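木工杂谈区 › 台面与拼板
主题:枫木拼板到底要不要上油,顺便求个痛快

阿楠不刨花 楼主
事情是这样的,我在Lunham买了块枫木大板,宽板拼的,准备放在打孔工作台上当活动台面。到手颜色很浅,奶油里带点蜜色,漂亮得让人不敢往上放东西。现在它已经在桌上躺了4天,我每天路过看一眼,跟供着似的。
问题一,上油还是裸着。问题二,拼缝看得见,算不算毛病。
价钱就不说了,说了我太太也会看到这个论坛。

老榫头
裸着。浅色枫木上了油就往黄里走,你花钱买的那点白就没了。拼缝看得见很正常,看不见的那是贴皮。

Bram Verhoeven
楼上这话我不能同意。裸板放工作台上,一杯咖啡就是一个永久的圆圈。我那块用Wolen的硬蜡油,薄擦两遍,黄是黄了一点,黄得像样。
看得见缝也不都正常。指甲刮过去没有台阶才叫正常,有台阶就找卖家。

老榫头
你把咖啡放地上不就行了。

二手刨子
我插一句,楼主量一下平不平。我在Kandbridge买过一块,到货时平得可以照镜子,二月份暖气一开,中间鼓起来,放个鸡蛋都往两边滚。客服说木头是活的。我说我买的时候没打算养它。

阿楠不刨花 楼主
刚刮了,缝上没台阶。直尺也搭了,透一点点光,大概一张纸的意思。这算平吗?
还有,右半边的纹理比左边深,有几条深色的漩涡纹,我越看越喜欢,我太太说像没擦干净。

Lies De Bruijn
一张纸算平,你又不是要在上面磨镜片。
漩涡纹那里擦油要慢一点,那种地方纹理方向乱,吃油不匀,容易花。先找块背面试。背面也要上,两面吃得不一样它才会翘,二手刨子那块我怀疑就是只上了正面。

二手刨子
……只上了正面。谢谢,心情更差了。

老榫头
所以说裸着嘛,两面都不上,绝对公平。

Bram Verhoeven
绝对公平地一起脏。

木屑过敏
没人关心固定吗?打孔台面看着方便,板子直接往上一搁,一推就跑。我的做法是底下垫软木条,前面再用螺栓拧两个挡头。别把板子四个角锁死,横着纹理的方向得给它留出伸缩的余地,锁死了它会自己找地方裂。

阿楠不刨花 楼主
目前就是搁着,靠自重。板子很沉,搬的时候我的腰已经投过反对票了。软木条记下了。

Lies De Bruijn
砂纸别偷懒,上油前从粗到细走一遍,最后顺着纹理手工收。机器打的圈,干着看不见,油一上去全出来,跟指纹鉴定似的。

老榫头
行吧,你们都上油。三年以后谁家的板子黄成烤红薯,记得回来发图。

Bram Verhoeven
三年以后你那块应该已经能看出哪天喝的什么了。

阿楠不刨花 楼主
综合一下:两面上油,先试背面,漩涡那边慢慢来,底下垫软木。老榫头的意见我保留,万一黄得难看,我就说是他劝过我的。
Wolen那个油我周末去问问,没货就用Saraç的顶上,店里说差不多。
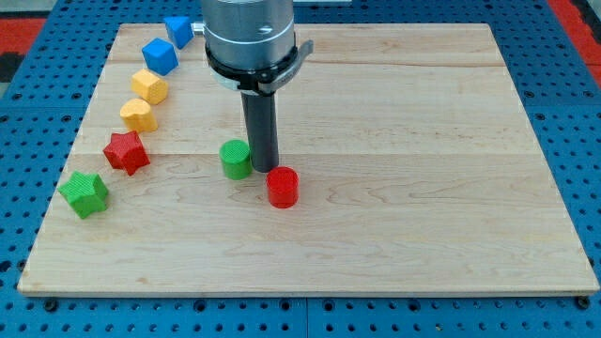

枫木拼板放在蓝色打孔台上,漩涡纹在右半边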